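Lulton Makers Bulletin — December

The big bench is clear

Quick one from me, Esther, before the hall closes at 9. Clear-out happened. Mostly. Thanks to Nimal, Parveen and Asanka, who stayed long past when they said they would, and to Lucimara for driving the cardboard over to Osindale in two trips.

For anyone who missed the last bulletin: the shared benches had got to the point where you couldn't put a mug down. Tape, bags, offcuts, sticky notes with half a phone number on them. So we picked an evening and went bench by bench. Rule was simple — if it lives on a bench, it goes in a bin, and each bin gets sorted before the next one gets filled. We broke that rule by 7:30.

The big bench, the one with the zigzag walls, went first. Nimal wiped the top with the Dremora spray (the green one, not the one that leaves streaks). Please try to keep the white top free of marker. It does come off but it takes forever. 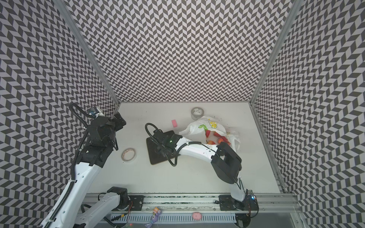 The zigzag bench, with its off-white top.

A few people asked about the black and white pattern. It stays up. Please don't pin notes to it or stick things on it, there's a corkboard by the door with loads of space now that Parveen took down the old flyers. Some of those were for things two summers ago.

What we're doing with bags

Bags were the worst of it. Bags inside bags inside bags. Asanka wanted to toss the lot, Parveen wanted to keep the lot, and we've ended up with this:

Big sturdy ones, folded flat, on the shelf over the sink.
Thin shopping bags go in a white bin. When the bin's full, stop. Take some home.
Anything torn or sticky, out.
Paper bags to Lucimara, she uses them for seed swaps.

Check inside before you fold or stuff anything, please. I found a perfectly good pair of scissors that way and also a sandwich, which I won't describe.

The lemon bag is still with us, by the way. If it's yours, come and get it, otherwise it goes to whoever needs to carry something home. Tape shouldn't be in with the bags either. Rolls of tape go in the second drawer, and fold the end over when your done so the next person isn't picking at it with a fingernail for ten minutes.

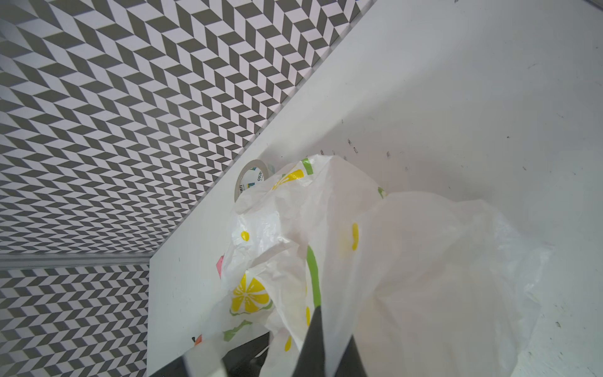
Still to do

The tall cupboard. Nobody has opened the bottom half since spring. Bring gloves.

Labels for the drawers. Nimal has the label maker but it's out of tape (the other kind of tape). If you have a spare cartridge, put it in his tray.

Bin walls could do with a scrub, they've picked up scuffs and specks. Warm water and a drop of dish soap, nothing gritty. Not urgent.

Loose screws — there is a jar. There are now four jars. Asanka is merging them and would like help from somebody patient.

Cupboard code

The cupboard padlock has changed. It's 2524 now, the old 2094 won't work so please stop trying it and then calling me. Don't write the new one on the cupboard door. Someone did that last time.

Money stuff

We have 618 in the supplies tin and we can spend up to 2000 on shelving once the Furtună order is settled. Parveen has two quotes and wants a third. If you know anybody who sells decent metal shelving, the plain bolt-together sort, tell her this week. Depth matters more than height, teh bins stick out over the edge of the ones we've got.

Next session is same time, same door. Side gate sticks in the cold so give it a shove. Tea and the good cookies provided, bring your own mug and take it home again after.

Esther Mfaume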